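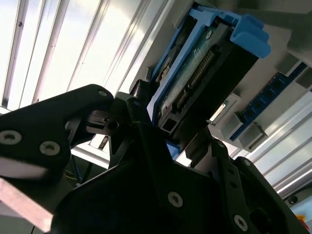 *A hard drive in its blue plastic carrier, circuit board side showing, with metal rails running alongside.*

I have a confession to make about my photographs. Until this January they lived on one old laptop, and by "they" I mean the lot: weddings, dogs, a very long walk round Brustelow in the rain. Then the laptop started making a noise like a teaspoon in a waste disposal, and I finally did what my sister had been telling me to do for years (she's been unbearable since).

I bought drives. Proper ones, the sort that slot into a box and sit there whirring, and I've become a bit of a bore on the subject!

What I hadn't expected was to like the look of them. Most of us only ever meet a hard drive as a sealed lump on a desk, but turn a bare one over and there's the green circuit board, and a strip of gold-coloured pins packed in so tightly you'd think somebody had drawn them with a ruler. It's a lovely bit of fiddly work to hide on an underside.

And then there's the carrier. I'd never given carriers a thought. Mine came from Madell, a small shop in Londeck that smells of cardboard and coffee, and I paid £14 each for them, which felt steep for a bit of plastic until I'd tried swapping a drive without one. I dropped two screws down the back of the radiator and they're still there. With a carrier you get a nice chunky handle, something to get hold of, and the drive is held all the way round while you carry it across the room with your heart in your mouth.

I'm very much in favour of the coloured ones, too. I've gone for blue for photographs and grey for everything dull, like tax. The Herath box they go into has no labels on the front worth mentioning, so colour does the job.

My first copy took most of a weekend, all 1,000 holiday pictures and then the rest, and I kept wandering in with a cup of tea to look at the progress bar. The old laptop is in the cupboard under the stairs now, and I still haven't told my sister about the screws.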